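Ticket 847: drawer pull stalls halfway, planner says goal reached
Project: Okside sim, cabinet tasks. Component: Alach planner. Status: open

Top drawer, gripper closed on the handle, drawer partway out. Sim build from October.

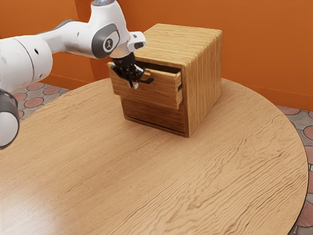 Belmonte side replied at 14:20: is the success check reading the drawer joint or the gripper pose? We had the same thing on Platcombe, check was on the gripper, passed every time whatever the drawer did.

Checked. It's the gripper pose. So the planner thinks it's done once the hand gets near the target, drawer joint never looked at. Doesn't explain the stall though.

Log from last run:
step 395 contact on handle ok
step 396 pull starts
step 700 velocity drops to zero, no error raised
step 701 goal reached (wrong)

Tried so far:
- more force on the pull. no change
- drawer friction halved. no change
- collision checking off between fingers and drawer front. Gets further, then slips off the handle
- reran with 7 different seeds, same stall on all of them

Think the collision margin is too fat and the planner is treating the handle as an obstacle after the grasp. Handle should be added to the allowed contacts when the gripper closes, can't see where that happens in the curent config. Anyone know?

Switching success check to drawer joint now, will push to the branch tonight. Margin is a seperate fix, pls don't close this one when the check goes in.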